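Speaker notes, pantry talk, 29 Apr 2020
**Title: One Tray, One Table: Snacks You Can Find Again**

Slow down at the start! Say hello, get the water, then go.

Open with my old snack drawer at Deletti. Everything went in, very little came out, and the crackers at the bottom were dust by November. Ask for hands: who has a drawer like that? (Wait for the laugh, there's always a laugh.)

Then the plain white tray. I love this thing. Compartments, smooth walls, rounded corners that wipe out with one pass of a cloth. 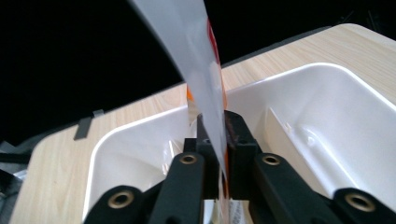
*Slide 2. Thin milky plastic over the divided white tray.*

Say why I like film bags more than boxes for this. They bend, they tuck in, and you can stand them on edge so the printing faces you. Mention the Flirine kitchen, where we sorted 692 packets in one afternoon and I went home happy and covered in crumbs.

## Part one: clear the table first

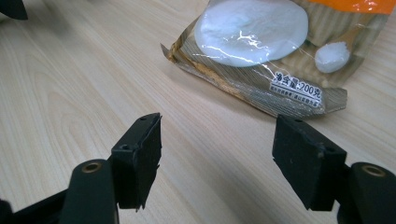
*Notes for this part: 23 seconds if read straight, longer with questions*

Give yourself a bare patch of wood before you open a single cupboard. I mean it, do this before anything else! Put one packet down, look at it, decide where it lives, pick up the next. People want to tip the whole bag out at once and I get it, it's fun, but then you're sorting a heap.

Tray on one side, packets on the other. Left-handers, swap it.
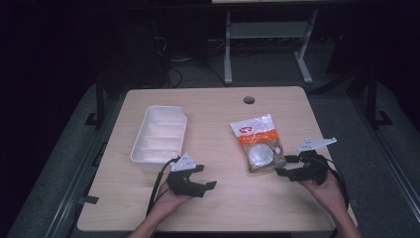
Which side gets which matters less than keeping it the same all session, so your hands learn the reach. At Kazmi they taped a line down the middle of the table and I've been copying them ever since.

Now the bit on reading a packet. Color first, words second. An orange band is quick to spot from across a room, and a clear window shows you the crackers without opening anything. Soda crackers are my favorite case: pale, stacked, easy to crush, so they go in last and on top.
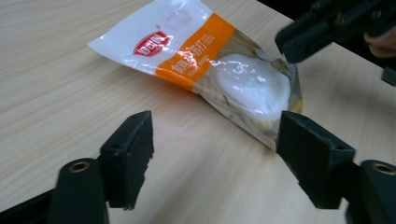
## Part two: filling the compartments

- Heavy things low, crackers high
- One kind per compartment if you can stand it
- Hurnenix story here (13 kinds of cracker, one shelf), skip if running late
- Handout is on the chair by the door, questions after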